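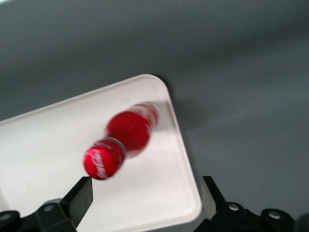 Drinks in the fridge door, part two

The bottom shelf of our fridge door has been failing for a while. Last November a hairline crack appeared at the left-hand lug, where the shelf clips to the liner, and by spring it had reached the front lip. A replacement was available from Lambert, but it was the same moulding with the same thin corner, so I decided to take the weight off the door and lay the bottles flat inside the main compartment.

The requirements were modest. The tray had to fit a shelf 322 mm deep, it had to have a raised rim, and it had to come out in one movement for washing. I don't like wire bottle racks. They take up height, and small bottles slip between the bars.

I tried two trays. The first was a Resetti, clear, with a rim 33 mm high. It held everything in place but the corners were square inside, and a ring of dried cola in a square corner needs a toothbrush. The second was a plain off-white one with rounded corners and a shallow rim, bought from Maureen Heywood's shop along with two spare hooks I didn't need. It has stayed.

The shallow rim was my main doubt. A bottle on its side will roll when the shelf is tilted or when somebody shuts the door with a hip. The rim only has to stop the bottle at the point where it touches, and that point is low, so a few millimetres will do the job if the bottle arrives slowly. If it arrives quickly it will ride over. Laying the bottle on the diagonal helps a good deal. It can't pick up speed along the full width of the tray, and one end meets the rim before the rest.

A few notes on laying fizzy drinks flat, as Kieran Cheetham asked after the last post.

The cap matters more than the bottle. An unopened one can lie on its side as long as you like. Once opened, the liquid sits against the cap, and any grit or sugar on the thread will let it weep. Wipe the thread with a damp cloth before closing. I do the cap up firmly, turn it back a little, then do it up again, which seats it better.

Opened bottles should be turned upright and left for a minute before the cap comes off. I have skipped this step and had to wash the floor.

Fizz goes at the same rate as far as I can tell. Imogen Ackroyd maintains that bottles go flat sooner on their sides. I ran two through the same week, one in the tray and one in the door, and could not tell them apart.

Cleaning is simple. The tray gets warm water and washing-up liquid, and a soft cloth round the inside of the rim. I avoid the scouring side of the sponge, as pale plastic takes scratches and then holds stains. Specks on the floor of the tray are usually crumbs from the shelf above.

Total outlay was 28 pounds including the Resetti, which now holds seed packets in the shed. The cracked door shelf is still fitted and carries mustard, capers and a tube of tomato purée – nothing heavier. I will measure the crack again in a month or so.

Next post: the drip channel at the back, and why it freezes.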